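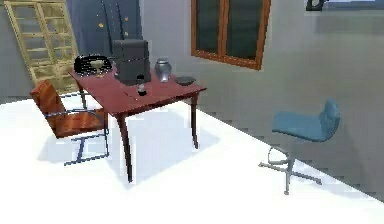 Ticket 3859 – Nilgate sim, tabletop clearing
Opened: Apr 9, 2024
Status: Pending review

Reported: Run 45 scored as a pass. The planner took the short route to the black bottle near the front edge of the table, straight through the keep-out zone for the brown leather chair. Very efficient. Also banned by our own rules since March.

Checked: Keep-out zones load from the Jutorix rules file. The blue swivel chair has one. The brown chair has one too, attached to an old object name, so it was guarding nothing with great dedication.

Tried: Restarted the sim. Same result, faster.

Fix: Renamed the zone and reran 3 times. Planner now goes the long way and sulks (path cost up to 91).

Rule change: A scene with an unmatched zone name must refuse to start. It used to print a warning, and we all know who reads those.

Still open: Song branch has its own copy of the rules file. Jultstead to merge before anyone scores another run on it.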